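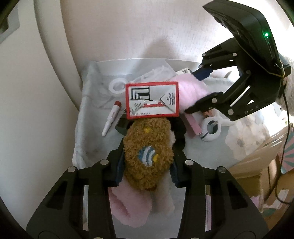
Ticket 70-37: Soft goods and small items stored together, bin liner shifting
Opened by: Clementina Caldeira
Assigned to: Desmond Sorensen
Area: Ruddock sorting room, bin shelf
Priority: Low
Date opened: Nov 17, 2018
Status: Closed, with follow-up

Summary
The translucent white bin holds plush items and small hard items in one pile. The cloth liner is crumpled. Small items go under the liner and are not found when the bin is emptied. Requesting a fix for the liner and a rule for what goes in the bin.

Details from requester
Contents as of opening include a brown plush toy with an embroidered patch on the belly, a pink fluffy plush item, a pale pink fuzzy item I would call a sock or slipper, a card or box with a red border, a white and red tube with a red cap, a white plastic ring, a white plastic chain or strap, and a pink box. There are other things further down. Sorting sheet has this bin as "Soft, child." Half of it is not soft.

Last two times the bin was emptied onto the table, something stayed behind between the cloth and the plastic. First time it was a hair clip. Second time it was a button card, which then went out with the liner to the laundry and came back as pulp.

Steps to reproduce
1. Line bin with white cloth, loose.
2. Add mixed items up to the rim.
3. Pull any large plush item out from the middle.
4. Cloth lifts with the plush. Small items slide toward the wall of the bin and drop behind the cloth.

Expected: liner stays flat against the bottom and sides.
Actual: liner bunches, gap opens at the corners.

Comment, Desmond Sorensen
Reproduced with an empty bin of the same type and items from the overflow shelf. The cloth is too large for the bin. It is a cut-down sheet and measures 27 inches longer than the inside run of the bin, wall to wall including both sides. The extra length has nowhere to go except into folds. Fuzzy fabric catches on the folds. A smooth box does not catch, and comes out without moving the liner.

Two questions for the requester. Is the liner required? Does anything in the bin need to stay with something else in the bin?

Comment, Clementina Caldeira
Liner is required. The plastic picks up static and the plush comes out covered in lint if it sits directly on it. I tried it unlined in the spring and spent longer with the lint brush than with the sorting.

On the second question, yes, possibly. The pale pink item may have a mate. I have not found one. Please don't move it to Singles until the bin has been emptied completely.

Comment, Elango Poojary
We had this on the Godberg shelves with the same kind of bin. Clips on the rim worked for a week and then people stopped putting them back. Binder clips also snagged a knitted blanket. What lasted was folding the cloth over the rim and holding it with a loop of wide elastic around the outside. Use elastic at least an inch wide. Narrow elastic rolls up and slides off the taper.

Comment, Desmond Sorensen
Tested three arrangements. Each was checked by pulling the same plush rabbit from the center of a full bin.

Test A: original cloth, no fixing. Liner lifted. Gap at two corners. Fail.

Test B: original cloth, folded over the rim, elastic loop. Liner stayed at the rim but still bunched at the bottom. Small items collected in the folds. They did not get behind the cloth. Partial.

Test C: cloth cut to size and hemmed, folded over the rim, elastic loop. Liner stayed flat. Nothing in the folds, as there were no folds to speak of. Pass.

Going with C. Cut size is inside run plus 3 inches at each end for the fold. Cut after washing. The first one I cut before washing and it shrank short of the rim.

Comment, Teresa Ó Conaill
Before this gets closed, the liner is only part of it. The ticket also asks for a rule on contents. Plush and small hard items should not share a bin at all. A lip balm sized tube will work its way to the bottom of any pile of soft things whatever the cloth is doing.

Proposed rule:
Plush and fabric: lined bin, no lid.
Cards, flat boxes, paper: upright in a cardboard tray, labels facing front.
Tubes, rings, chains, rolls and anything shorter than a hand: shallow tray, unlined, one layer only.
Anything with a loose label: photograph the label, then put the item and label in the same zip bag.

If an item could go in two places, it goes in the shallow tray.

Comment, Clementina Caldeira
Agree with the rule. One change. Upright boxes are fine in the cardboard tray but thin cards fall over and slide under them. I would put thin cards in the shallow tray.

Comment, Teresa Ó Conaill
Fine. Rule updated.

Work log
Bin emptied onto the sorting table. Liner removed, shaken out over a tray, sent to wash.
Inside of bin wiped with a damp cloth and dried.
New liner fitted per Test C.
Plush and fabric returned to bin. Fill line marked on the outside with tape, a hand's width below the rim.
Hard items moved to the shallow tray on the Ekano cart.
Boxes moved to the cardboard tray.
Bin label changed from "Soft, child" to "Plush and fabric only."

Comment, Evie Cheetham
Refitted the liner this morning from the written steps without help. Took two tries. The step that says "fold over rim" should say fold the short sides first. If the long sides go first, the corners come out too thick for the elastic to sit flat. Also, no mate found for the pale pink item. Do you want it in Singles now?

Comment, Clementina Caldeira
Leave it in the bin through December, then Singles.

Resolution
Cause: liner oversized for bin and not secured at the rim. Contributing: small hard items stored with fabric items.
Fix: cut and hemmed liner, wide elastic loop, contents rule applied. Written steps corrected for the fold order.

Follow-up
Remaining bins on the Jandus side still have uncut liners. Desmond to cut and hem as they come back from the wash. Elastic is in the second drawer under the table, left side. Reorder when the spool gets down to the cardboard.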